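Foranport Staff Newsletter
Facilities and Workplace Services

Clear Desk Arrangements for the Third Floor Move

The relocation of the Tremby and Wonatis teams to the third floor will be completed in November. In preparation, Workplace Services has revised the clear desk guidelines that apply to all shared workstations in the building. The revised guidelines were approved by the Office Management Group and take effect on 3 September 2026. They replace the version distributed when the Suksawat building was first occupied.

A total of 122 workstations are covered. Of these, 99 will be available to any member of staff on a daily basis, and the remainder will stay assigned to employees whose duties require a fixed location or adapted furniture. Employees with an assigned workstation are asked to follow the same guidelines, as cleaning staff work through the whole floor each evening on a single schedule.

Lertchai Srisuk, Head of Workplace Services, has asked that managers review the arrangements with their teams before the move. "Shared desks work well when each person leaves the surface the way he or she would wish to find it," he said. "Most of our staff do this already. The new guidelines put the practice in writing and settle several questions that came up during the trial."

Laptops and Phones

Laptops should be closed whenever the user leaves the workstation for more than a few minutes. At the end of the working day, the laptop must be taken home or placed in a locker. It may not be left on the desk overnight, including at assigned workstations.

The trial on the second floor showed that phones are the item most often left behind. They are set down on or beside a closed laptop, and the owner then goes to a meeting with only a notebook. Staff are asked to keep phones with them and to avoid resting them on the lid of a laptop, where they can slide off when the computer is picked up. A phone found unattended at the close of the day will be taken to the reception desk and entered in the lost property register.

Personal stickers on company laptops remain permitted. Several employees asked whether the practice would end with the new guidelines, and it will not. Stickers make it much easier to tell one silver laptop from another on a shared desk. They should be placed on the lid only, clear of the vents and the asset label, and must be removed before the computer is returned to the Equipment Office.

A closed Dell laptop on one of the light wooden desks carries a white sticker with a thin red border and the words "NICE TRIP" in red, with a black smartphone propped against the right corner of the lid.
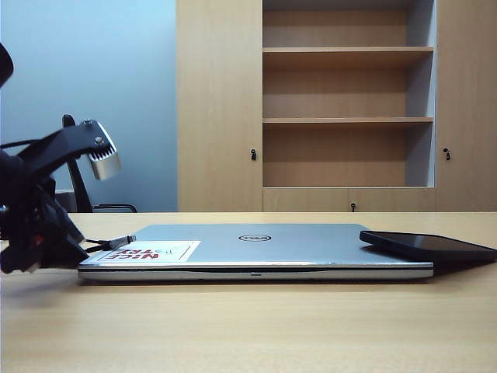
Cables and Chargers

Each shared workstation will be fitted with one charging cable, which is to remain at the desk. Cables should be laid along the back edge after use and should not be wound around the legs of the desk or the monitor stand. Personal chargers may be used during the day but must be unplugged and taken away in the evening.

Kamol Intarasuk of the Equipment Office will oversee the replacement of worn or missing cables. Faults should be reported using the form on the staff portal, with the workstation number given in the first line. Employees are asked not to borrow a cable from a neighboring desk, even for a short period, as this has been the main cause of incorrect stock records.

Lockers and Storage

The third floor will have 585 small lockers, arranged along the corridor and in the area next to the print room. Each employee may reserve one locker, and project teams may request additional space for shared materials. Lockers are deep enough for a laptop, a keyboard and a standard document box. Food may not be stored in them.

Requests should be sent to Buppha Chantharasri, who is coordinating locker assignments for both teams. Keys will be issued at reception upon presentation of a staff card. Employees who hold a second floor locker must empty it and return the key before a new one is issued.

Cleaning of Desk Surfaces

The desks are to be wiped with a soft cloth and the mild cleaner supplied in each kitchen area. Abrasive pads and alcohol wipes should not be used on the wood. Cups should be placed on a coaster or tray. Marks that do not come off with ordinary cleaning should be reported so that the surface can be treated by the contractor.

Cleaning staff have been instructed not to move laptops, phones or papers. A desk that has not been cleared will be passed over that evening, and a card will be left to inform the user.

Information Sessions

Two information sessions will be held in the main meeting room before the move. The first, led by Wagner Trindade, will deal with the floor plan and the reservation system for shared workstations. The second, led by Morena Ruggiero, will cover ergonomic adjustments, including chair height, monitor position and the use of a laptop stand. Both sessions will be repeated for staff who work late shifts, and the slides will be posted on the staff portal.

Employees who require an adapted workstation and have not yet submitted a request should contact Workplace Services before attending a session. Existing arrangements will be carried over to the third floor without a new application, provided that the employee's duties have not changed.

Questions about the guidelines may be directed to the Workplace Services desk on the ground floor during normal office hours.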